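Olto – motion planning and sim tooling for two-armed robots

Olto 5 is out. Planner, grasp editor and simulator in one install, same license as before.

What it does: you give it a robot model, a room and a goal. It plans both arms together, checks them against each other and against the body, and plays the result back in sim before anything goes to the real controller. Same plan file both sides, no export step.

New in this version

Tool-in-hand planning. Once the gripper closes on something the planner treats it as part of the arm, tip included. Set the tip frame by hand or let the grasp editor guess it. The guess is fine for long thin tools, less good for anything lumpy.

Body-mounted views. Render from any link on the robot, tilted however the link is tilted. Handy for checking how much of the work your own shoulder is going to block. Up to 18 views per scene, more if you turn shadows off.

Room kit. Doors (any angle, open or shut), tiled walls, wood floors, tables, office chairs, small props. Swap textures per run to give your perception model somthing to chew on.

Idle arm parking. Pick a pose for the arm thats not working and it stays out of the way.

Not in yet: soft objects, cables, liquids. Paper and cards are rigid flats for now.

Needs 22 GB of disk for the full room kit, 2 GB without. Linux only. Python bindings included, C++ headers on request.

Licenses are per seat, floating seats for labs. Gkikas drivers are a separate download, ask Ifeanyi Ekwueme for the link. Training at the Parkano office, next round in February – write to Adebayo Garba for a place.

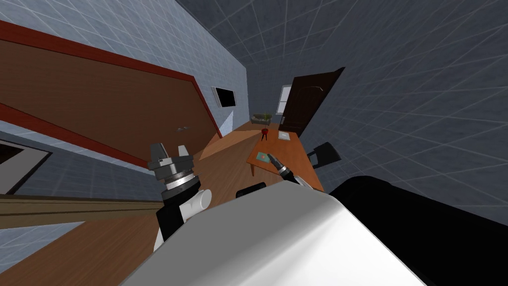
Upgrades from version 4 are free if your support is current. Old plan files open as is, old grasp files need one pass through the converter.

© Ondholm | Contact sales | Support | Back to top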